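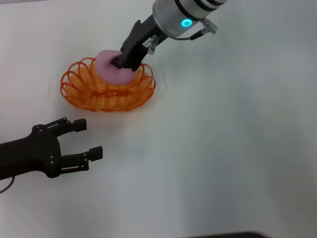 The orange wire basket came from the market in Guststead in August, and I paid 19 for it, down from 20. The rim is all loops, a bit like a flower, and you can see straight through the sides.

I wanted it for fruit, but small plums roll about and it looked silly with three lemons in it. So now it holds soft things. Sponges, cloths, the odd ball of wool.

It does need a wipe every so often, as dust gets into the coils. An old toothbrush does the job. I may go back to Guststead for a smaller one.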